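Re: [cell-users] Gear placement stops, force limit not tripping
From: Jaruwan Ruangrit
List: cell-users at Clemutow

On Monday, Costello wrote:

> Has anyone else on the list had the Traster cell push a part down
> much harder than the limit in the recipe? Ours bent a peg and
> then carried on to the next step as if all was well. Log shows
> code 772, which I can't find in the manual. We have the limit
> at 100 and I'd like to know if I can trust it before I let the
> students near it again.

Dear Costello, dear all,

I'm so glad you wrote, and sorry it took me a few days to answer properly! We had very nearly the same thing in June, and I've been meaning to write it up ever since, so please forgive the length. Short answer first: no, please don't trust the limit yet, and please keep the students outside the guard until you've done the check further down.

We were running the gear job, the ordinary one where the arm picks up a gear, brings it over to the plate and lowers it onto a peg. It had done 600 cycles without a complaint, and I'm afraid I had gotten a bit comfortable and was drinking my tea with my back to it. Then I heard a sort of creak. The gear had come down beside the peg and the arm was simply leaning on it. I hit the stop, and only afterward saw 772 in the log, the same as yours.

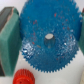

The trouble started with the center finding, long before any force came into it. Our Zasitell vision step looks for the middle of the gear from the wrist camera and passes an offset to the placing move, and on bad cycles that offset was plainly wrong. My first thought was the pads on the fingers, and I spent a whole afternoon cleaning them (they did need it). But look at the lower part of the blue gear, with those bright patches of glare on either side, quite as shiny as the metal hub in the middle. The step was sometimes picking one of them instead of the hub. We turned the lamp down and moved it over toward the back, and the offsets have behaved themselves ever since.

So that was why it missed the peg. Why it kept pushing is the part that worries me more. In our recipe the limit was set on the approach move only, and when the offset was large, the program dropped into a correction move, version 11 of it in our case, which didn't carry the limit over. As far as I can tell from our logs, 772 is written when that correction move begins. It isn't an alarm, so nothing stops. I do think it ought to be one, and I've told the Traster people so, at some length, poor things. 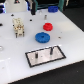

Our board, with the red gear between the two blue ones and the plate with its black pegs toward the front.

What I'd suggest you do, Costello, before running any parts:

Open the correction move and see if there is a limit in it at all. If the field is blank, it's using none. Put in the same number as on the approach.

Then run slowly with the gripper empty and a piece of soft foam on the plate, and feed it a wrong offset by hand. It should touch the foam, stop, and stay stopped until you reset it. Ours didn't the first time, as I'd typed the number into the wrong recipe, so do check which one is loaded!

After that, one gear at low speed, with somebody at the stop button for the whole run.
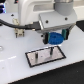

Blue gear held edge-on in the fingers, over the back edge of the plate.

I also added a pause at this height, before the final lowering, so that whoever is at the button can look at the gear and the peg together. It makes each cycle slower and my colleagues grumble, but I'm leaving it in for now.

Do throw the bent peg away, by the way, even if you can straighten it. We tried that and had gears sticking on it for a week.

If you can send me your log from just before the 772, I'd love to compare it with ours. And if anyone else has seen that code without a large offset in front of it, please write in, as then my explanation is wrong, or at least only half of one.

Warm wishes to everybody,
Jaruwan

4 comments | 2 shares
Last updated: Monday
Contact the list owner | Copyright Clemutow cell-users list | Back to top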